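Werneo 2 review: a tidy planner that oversells its eyes

Every planning package I get sent promises to save me from writing my own grasp code. Werneo 2 promises it on the first screen, in large type, so I went in with my arms folded. I gave it a cluttered tabletop in simulation, two arms, hand tools and wooden blocks, and ran 500 pick requests through it using the default settings.
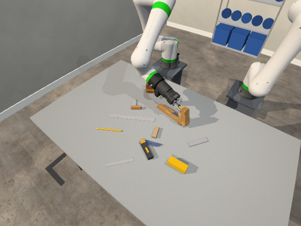
Ruth Oakley
Sep 13, 2025

Setup took 15 minutes, and I have no complaint there. The scene importer read my old Tresia files without a fight. Motion planning is decent too. Paths are smooth, and when I asked for only one arm the other stayed parked.

Perception is where I stop nodding. Werneo handles blocks well. Give it a ruler or a pencil lying flat and the grasp scores start to wander, and the same pose can be rated excellent on one request and hopeless on the next. The manual calls this "adaptive confidence." I call it noise. Of my 500 requests, 284 ended with the right object held, and most of the misses were thin things. Shadows seem to bother it as well, though I couldn't pin that down and support didn't answer the question when I asked it twice.

The wrist view is the best part of the package. It lets you step through an approach from the gripper's side, fingers and all, and I found two bad offsets of my own that way.
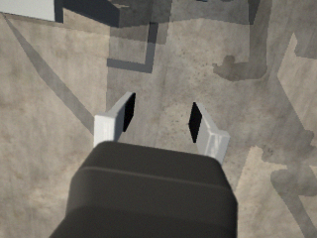
Wrist view in Werneo 2, fingers open.

I would like to be able to draw the planned grasp on top of that view. You can't. You get a separate window with a table of numbers, and you flip back and forth. Wolfram Reinholz, who tested the June build with me, gave up and wrote his own overlay in an afternoon — which makes me wonder what the license fee is for.

If your parts are chunky, Werneo 2 will do the job. For flat or thin parts I'd stay with Kohlhase, ugly menus included, and look again after the next release.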